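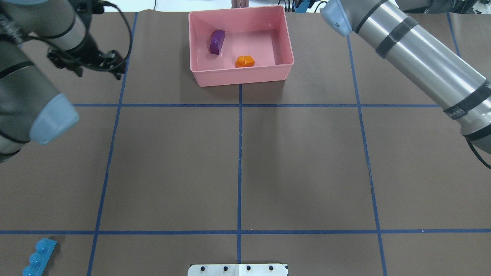
Skedis Shared Workshop — Course Handout
Unit 3: Preparing the Work Surface for a Two-Arm Build

Participants are required to prepare the work surface before either arm is powered.

3.1 Covering and grid
The table is covered with brown paper and divided into rectangles with blue tape. The tape should be pressed flat along its whole length. Where a line slants, lift and relay it before marking any positions.

3.2 Bin and pieces
The bin is placed towards the far side of the table. Toy building blocks are used for all first trials. Each participant completes 12 picks at low speed — the speed limit may be raised only with the tutor's consent.

3.3 Cables
Cables must be checked through the full travel of each arm. Allow 30 minutes for this check on a new build.

3.4 Records
Record the cell, the piece and the result of every pick. Logs are kept on the Vendel shared drive until the end of July.

Related items
Unit 2: Mounting and Levelling
Unit 4: Gripper Force Settings
Flulline Controller: Setup Notes

Comments (2)
skedis_bench4: Does 3.3 apply if only one arm is fitted?
Lưu: Our tape lifted at the corners after a week. Wider tape held better.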